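June 6, 2025 - notebook, handheld gripper, loft site (Plilville)

Left hand unit closing by itself. Stopped at pile 11. Writing this before I forget the order of things.

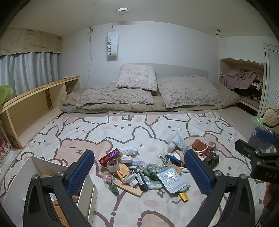

Clutter pile on the bunny blanket, jaws open. DAS unit at right edge.

**What happened**

Was doing the sorting passes, small stuff out of the pile and back on the blanket. Tape, hair clip, clothespins, the usual. Fine through the first 10 piles. On pile 11 I let go of the trigger to open and the fingers came out most of the way, paused, then shut again. No input from me. Thought I'd bumped it. Did it again two picks later, this time with my other hand near the pads. Pinched, no mark, but this is the second reason I quit and not the first. First reason was the width log.

Width log on the tablet: reads full open while the fingers are plainly closed. Stays like that until the next squeeze, then jumps to the right value. So anything recorded after the first event has bad widths and I can't say how far back it starts. Session total 1,468 clips. Treat all as suspect until somebody plots them.

**Safety**

- Battery out of the unit, red tag on the handle. Do not put it back in to "just check something."
- Pile has scissors and a utility knife in it. Should not be in there with a unit that closes on its own. My fault, I didnt pull them when the first event happened. Adding to the start checklist: blades out at the first odd behavior, before anything else.
- There's what may be a power bank in there too. Don't want a finger pair clamping on that with no force limit. Pull it with the blades.
- Stop button on the tablet app did nothing during event two. Pressed twice. App said "stopped," fingers kept holding. Let go when I pulled the battery. This is the one I'm least happy about, see below.

**What I tried**

1. Restarted the app. Same on the third squeeze.
2. Swapped the cable between handle and logger for the spare Clarkska one. 21 squeezes clean, then it came back. Intermittent so 21 means nothing much.
3. Held the handle still on the mattress and wiggled the strain relief where the cable goes in. Could make it twitch on demand, maybe one wiggle in three. Best clue so far.
4. Warmed the encoder cover with my hand. No change. Dumb test but cheap.
5. Wiped the pads, checked for tape residue in the linkage. Small curl of beige tape adhesive near the left pivot, picked out with tweezers. Didn't fix it.

Did NOT open the handle on site. Low ceiling, bad light for it, and screws vanish in quilted bedding.

**Guess**

Trigger position and finger encoder share a ground through that connector. If the ground goes open for a moment the driver sees trigger = squeezed and the width channel floats high. Would explain both symptoms at once. Wouldn't explain the stop button unless stop goes down the same cable, and looking at the Stultenetti drawing I think it does. If so thats a design problem and a new connector only hides it. Stop has to cut motor power by itself, separate pair, no firmware in the way.

Other possibility is the driver board update from the Matar branch, which went on the left unit only. Not ruled out. Right unit has the old build and has behaved all day.

**To do**

- Open handle on the bench, photograph the connector before touching it
- Ohm out ground while flexing, scope on trigger line if we can get a probe in there
- Put old build back on the left unit, repeat the wiggle test with the fingers unloaded. 500 squeezes minimum before I beleive anything
- Plot width vs trigger for all clips, look for full open with trigger down. Nikola Baran has the script from the last encoder mess, ask
- Check whether the right unit's strain relief has the same play. Haven't looked. Don't use it for two-handed work until someone has
- Rewire stop. Not optional
- Tell the Plilville people we need the loft another day, leave the pile list with them so the reset matches

Piles 12 and up not started. Logger card is in the bag with the tagged unit, front pocket. Spare cable stays out of the good bin till I've tested it on the right unit.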